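Zelturport Packing Words

Hello, and thank you for stopping by! Zelturport is a small word list of the everyday terms people use when they pack, weigh and mail things, gathered from shop notices, order slips and a good many patient conversations in Bandon and Erkora.

What you get
481 entries in one plain text file, terms.txt, with seven columns: term, plural, meaning, sample sentence, town, source and notes. Of these, 127 have a second spelling, which you'll find in the notes column (we went back and forth on that, and may yet give them a column of their own).

How to read it
Columns are split by tabs and the file is saved as UTF-8. Some spreadsheet programs like to turn "1-2" into a date, so please import that column as text.

Known gaps
Words for crates and bags are well covered. Words for string and twine are thin, and the Erkora entries lean toward older speakers. The Abbasi spelling rules were used all through, except in quoted sentences.

Changes
January: merged doubles, fixed plurals under "coil" and "parcel."

Corrections are very welcome, even tiny ones!
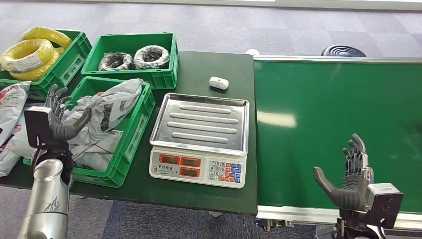

Coils, crates, mailer bags and a scale, all with entries in the list.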